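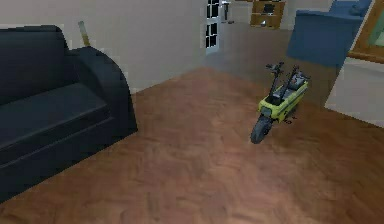
보낸이: Iturra 셀 담당 (Gorkgate 시뮬레이션팀)
받는이: iturra-users 메일링 리스트
날짜: 2020년 6월 5일 금요일
제목: Re: Skumside 거실 셀, 초기화 직후 베이스가 밀리는 현상과 점검 순서

지난 메일에 답합니다. 항목이 여럿이라 원문을 나누어 인용하고 그 밑에 적겠습니다. 용어는 설치 문서와 맞췄습니다. 셀은 Platiren에 올린 Skumside 거실 장면과 Iturra 모델, 제어 노드 한 벌을 묶은 것입니다. 장면만 가리킬 때는 거실이라고 쓰겠습니다.

> 새 워크스테이션에 Iturra 셀을 올렸습니다. 설치 문서대로
> 했고 빌드 오류는 없습니다. 그런데 초기화가 끝나면
> 베이스가 명령 없이 소파 쪽으로 조금씩 밀립니다. 바퀴
> 속도 명령은 영으로 찍힙니다. 바닥 마찰을 올려 봤지만
> 밀리는 양이 줄기만 하고 없어지지는 않습니다.

바닥 마찰은 기본값으로 되돌리십시오. 마찰을 올리면 증상은 작아지지만 캐스터가 방향을 바꿀 때 튀는 문제가 새로 생깁니다. 저희 쪽에서도 같은 순서로 한 번 헛돌았습니다.

먼저 볼 것은 물리 시간 간격과 제어 주기의 비율입니다. 이 셀은 물리 간격 4 ms를 전제로 바퀴 접촉 강성과 감쇠를 잡아 두었습니다. Platiren을 새로 설치하면 전역 설정에 다른 값이 들어가고, 장면 파일에 간격이 적혀 있어도 전역 설정이 우선합니다. 실행 로그 머리 부분에 실제로 적용된 간격이 찍히니 장면 파일 말고 그 줄을 보십시오. 값이 다르면 전역 설정에서 해당 항목을 지우고 다시 띄웁니다. 장면 파일 쪽은 고치지 않습니다.

간격이 맞는데도 밀린다면 다음은 초기 자세의 높이입니다. Iturra 모델의 원점은 바퀴 축이 아니고 하부 커버 밑면에 있습니다. 예전 배포판에서는 축에 있었고, 예전 시작 자세 파일을 그대로 가져오면 바퀴가 바닥에 조금 박힌 채로 시작합니다. 그 상태에서 접촉 해석기가 바퀴를 밀어 올리는데, 좌우 바퀴가 박힌 깊이가 같지 않으면 옆 방향 속도가 남습니다. 밀리는 방향이 매번 같다는 점은 이 경우와 잘 맞습니다.

확인 방법은 다음과 같습니다.

제어 노드를 내린 상태로 장면을 불러옵니다.
일시 정지로 시작해서 한 단계씩 진행합니다.
첫 단계의 접촉 목록에서 바퀴와 바닥의 관통 깊이를 읽습니다.
양쪽 바퀴 값이 모두 허용치 안이면 높이 문제가 아닙니다.
한쪽이라도 벗어나면 시작 자세 파일을 새 배포판 것으로 바꿉니다. 손으로 높이를 더해서 맞추지 마십시오.

파일을 바꾼 뒤에는 정착 구간을 800단계로 두고, 그동안 구동기는 브레이크 상태로 묶어 둡니다. 정착 구간이 끝나고 나서 브레이크를 푸는 순서입니다. 제어 노드가 먼저 올라오면 브레이크 해제 신호가 정착 도중에 들어갈 수 있으니 기동 스크립트의 순서를 확인하십시오. 배포판 스크립트는 순서가 맞게 되어 있습니다만, 노드를 따로 띄우는 분들은 직접 맞추어야 합니다.

> 거실 쪽 충돌 형상도 의심하고 있습니다. 렌더링으로는
> 소파와 스쿠터 사이가 충분히 비어 있는데, 계획기는 그
> 구간을 좁다고 판단하고 자주 돌아갑니다. 소파 팔걸이
> 뒤에 벽에 기대어 있는 막대도 점유로 잡히는 영역이
> 실제보다 훨씬 커 보입니다.

두 가지가 겹쳐 있습니다. 따로 적습니다.

스쿠터부터 적습니다. 연두색 차체의 접이식 스쿠터는 렌더링 메시와 충돌 메시가 분리되어 있고, 충돌 메시는 변환할 때 볼록 껍질 하나로 묶이는 것이 기본 동작입니다. 그러면 위로 올라온 조향 기둥과 핸들바, 뒤쪽의 안장 기둥, 바닥의 검은 앞바퀴까지 전부 한 덩어리 안에 들어갑니다. 차체 위 빈 공간과 앞바퀴 위쪽 공간이 모두 막힌 것으로 계산됩니다. 앞바퀴가 소파 팔걸이 쪽을 향해 놓여 있어서 껍질이 커지는 방향이 하필 통로 쪽입니다. 계획기가 좁다고 본 것은 입력이 그렇기 때문이고, 계획기 설정을 건드릴 일이 아닙니다.

조치는 충돌 형상을 부품별로 나누는 것입니다. 차체는 상자, 조향 기둥은 캡슐, 핸들바도 캡슐, 앞바퀴는 원기둥으로 두면 됩니다. 안장 쪽은 기둥과 안장을 하나의 상자로 묶어도 저희 작업에서는 문제가 없었습니다. 자동 볼록 분해를 돌리는 방법도 있습니다만 핸들바의 그립 주변에서 작은 조각이 많이 나오고 접촉 계산이 무거워집니다. 손으로 나누는 쪽을 권합니다.

막대는 원인이 다릅니다. 가는 물체라 껍질 자체는 커질 것이 없습니다. 문제는 기울어져 있다는 데 있습니다. 점유 지도를 만드는 변환기가 물체마다 축 정렬 경계 상자를 쓰는 모드로 되어 있으면, 기대어 선 막대는 실제 굵기와 관계없이 기운 폭만큼의 상자가 됩니다. 변환기 설정에서 회전된 경계 상자를 쓰거나 복셀 방식으로 바꾸십시오. 복셀 방식은 장면을 부를 때 시간이 더 걸립니다. 거실 하나 규모에서는 감수할 만합니다.

그리고 막대를 동적 물체로 둔 경우가 있는지 봐 주십시오. 정적 물체로 고정하지 않으면 정착 구간 중에 미끄러지는 일이 있고, 점유 지도는 그 이전 자세로 만들어지니 지도와 장면이 어긋납니다. 막대를 집는 작업을 하지 않는다면 고정이 맞습니다.

형상을 바꾼 다음에는 점유 지도 캐시를 지워야 합니다. 캐시 키가 장면 파일의 해시로만 되어 있고 충돌 메시 파일은 포함되지 않습니다. 메시만 고치고 다시 띄우면 지도는 예전 것이 그대로 쓰입니다. 이 부분은 결함으로 등록해 두었고 아직 수정되지 않았습니다.

> 깊이 센서도 한 가지 여쭙니다. 격자 유리가 들어간 흰
> 문 쪽으로 센서를 돌리면 프레임마다 값이 다릅니다. 어떤
> 때는 유리면에서 끊기고 어떤 때는 그 뒤까지 나옵니다.
> 반사 설정 때문이라고 보면 됩니까?

반사 설정은 깊이 값에 들어가지 않습니다. Platiren의 깊이 출력은 렌더링 경로와 광선 경로 두 가지가 있고, 문의 유리 칸은 두 경로에서 취급이 다릅니다. 렌더링 경로는 재질의 투명 표시를 따르고 광선 경로는 충돌 형상을 따릅니다. 한 경로만 쓰면 값은 안정적입니다. 프레임마다 다르다면 센서 두 개가 같은 토픽에 쓰고 있을 가능성이 높습니다. 예제 설정 파일을 복사해서 센서를 추가할 때 토픽 이름을 그대로 두면 이렇게 됩니다. 발행자 목록을 찍어 보고 하나만 남기십시오.

어느 쪽을 남길지는 작업에 따릅니다. 주행용으로는 광선 경로를 씁니다. 조작용 영상과 맞춰야 하면 렌더링 경로를 쓰되, 유리 재질은 불투명으로 바꾸어 두는 것이 저희 쪽 표준 설정입니다.

> 제어 노드가 가끔 시간 초과로 멈춥니다. 문서에는 시간
> 초과 값이 나와 있지 않은 것 같습니다. 값을 늘려도
> 안전에 문제가 없는지 궁금합니다.

문서에 빠져 있는 것이 맞습니다. 기본값은 350 ms이고, 기준은 벽시계가 아니라 시뮬레이션 시간이어야 합니다. 그런데 노드를 띄울 때 시뮬레이션 시간 사용 옵션이 꺼져 있으면 벽시계로 셉니다. 렌더링이 무거워져 실시간 비율이 떨어지면 명령이 늦은 것으로 판정되어 멈춥니다. 값을 늘리기 전에 옵션을 먼저 확인하십시오.

값을 늘리는 것 자체는 권하지 않습니다. 실기와 같은 설정 파일을 쓰는 구조이니 시뮬레이션에서 바꾼 값이 실기로 넘어갑니다. 꼭 필요하면 별도 덮어쓰기 파일에 두고, 실기용 기동 스크립트에서 그 파일을 읽지 않는지 확인한 다음 쓰십시오. 옵션을 켠 뒤에도 시간 초과가 나면 로그에서 멈춘 시점의 실시간 비율과 대기열 길이를 같이 뽑아서 보내 주십시오. 둘 중 하나만 있으면 원인을 가르기 어렵습니다.

> 마지막으로, 셀을 정기적으로 점검하는 절차가 있으면
> 공유 부탁드립니다. 저희는 문제가 생길 때만 봅니다.

저희가 쓰는 절차를 적습니다. 정식 문서는 아니고 팀 안에서 돌리는 순서입니다.

매일 자동으로 도는 것
장면을 20회 초기화하고, 정착 구간이 끝난 시점의 베이스 자세를 기록합니다. 기준 자세와의 차이가 허용치를 넘는 회차가 하나라도 있으면 실패로 처리합니다. 평균은 보지 않습니다.
같은 실행에서 가구와 스쿠터, 막대의 자세도 기록합니다. 고정 물체의 자세가 초기값과 다르면 누군가 고정 표시를 푼 것입니다.
깊이 토픽의 발행자가 하나인지 검사합니다.
로그 머리의 물리 간격을 읽어 기준값과 비교합니다.

배포판이나 그래픽 드라이버를 바꾼 뒤에 하는 것
점유 지도 캐시를 지우고 새로 만듭니다.
기준 시점에서 컬러와 깊이를 한 장씩 뽑아 이전 기준과 겹쳐 봅니다. 어긋남은 소파 등받이의 윗선과 뒷벽 아래의 걸레받이 선에서 가장 잘 보입니다. 헤링본 무늬 마루는 텍스처 필터에 따라 모양이 달라지니 비교 기준으로 쓰지 않습니다. 그림자도 같은 이유로 제외합니다.
팔 관절의 영점 오프셋 파일이 모델 버전과 맞는지 봅니다. 파일 첫 줄에 모델 버전이 적혀 있습니다.
짧은 왕복 주행을 한 번 돌립니다. 경로는 흰 문 앞에서 출발해 소파와 스쿠터 사이를 지나는 것으로 고정해 두었습니다. 통과 여부와 최소 이격 거리를 기록합니다.

모델 파일을 고친 뒤에 하는 것
질량과 관성 텐서를 검사기로 돌립니다. 하부 커버를 바꾸면서 관성값을 비워 두면 Platiren이 부피로 추정해 넣는데, 속이 빈 커버에서는 값이 크게 나옵니다. 경고는 나오지만 로그 수준이 낮아 기본 설정에서는 보이지 않습니다.
자기 충돌 제외 목록을 새로 만듭니다. 손으로 관리하던 예전 목록은 폐기했습니다.

점검 전체는 저희 장비에서 약 20분 걸립니다. 캐시를 새로 만드는 날은 더 길어집니다.

기록은 실행마다 한 줄로 남깁니다. 배포판 버전, 드라이버 버전, 적용된 물리 간격, 초기화 최대 편차, 최소 이격 거리 순입니다. 형식은 자유롭게 하셔도 됩니다만 배포판과 드라이버 버전은 꼭 넣으십시오. 나중에 문제를 좁힐 때 쓰는 것은 거의 이 두 칸입니다.

추가로 원문에는 없었지만 같은 설치에서 자주 보이는 것 두 가지를 적어 둡니다.

첫째, 파란 안락의자는 배포판에 따라 이름이 다릅니다. 예전 장면에서는 의자로, 지금 장면에서는 소파 계열로 분류되어 있습니다. 분류 이름으로 물체를 찾는 스크립트는 짙은 남색 소파를 찾으려다가 안락의자를 집어 올 수 있습니다. 고유 식별자로 찾도록 바꾸십시오.

둘째, 나무 선반 쪽 칸은 충돌 형상이 칸별로 나뉘어 있지 않습니다. 주행만 할 때는 상관없습니다. 팔을 칸 안으로 넣는 작업을 계획한다면 스쿠터와 같은 방식으로 판 하나하나를 상자로 나누어야 합니다. 저희 쪽 수정본은 9월 배포판에 넣을 예정이고, 그 전에 필요하시면 리스트에 요청해 주십시오. 검증이 끝나지 않은 상태로 드리게 됩니다.

순서를 다시 적으면 물리 간격, 시작 자세, 기동 순서, 충돌 형상, 캐시 삭제입니다. 앞 단계를 확인하지 않고 뒤로 넘어가면 결과를 해석할 수 없으니 한 번에 하나씩 바꾸십시오. 첫 단계의 관통 깊이 값과 로그 머리 부분을 회신해 주시면 이어서 보겠습니다. 로그는 본문에 붙이지 말고 압축해서 첨부해 주십시오.

--
Gorkgate 시뮬레이션팀
Iturra 셀 유지보수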